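### 3.2 How people group colored glass

I'll admit I went into this part of the Prukcombe study expecting color to do all the work. Put a few vases and cups on a table, ask someone to tidy them, and surely the reds end up with the reds? Well, no – shape kept winning! Tall pieces went to the back, often shoulder to shoulder, and the cups got scattered wherever there was wood left over (Figure 2).
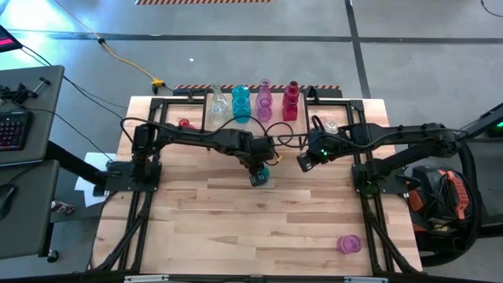
**Figure 2.** Colored glassware on the butcher-block table: four taller pieces in a row along the back, with small red, clear and pink cups set apart from them.

What I find fun is how little the cups seem to matter to people. Of the 100 layouts we kept from Prukcombe, only 3 had a cup sitting right beside a vase of its own color. I had read Frei's shelf study and figured we'd see the same neat color families, but those were shop displays, and a shopkeeper wants you to notice the pink. At home (or at a table that feels a bit like home) you mostly want the tall stuff out of reach of your elbows.

The Clasetti layouts, which I get to in Section 4, lean the same way, though the clear glass muddies things – it gets treated as a color by one person and as a blank by the next.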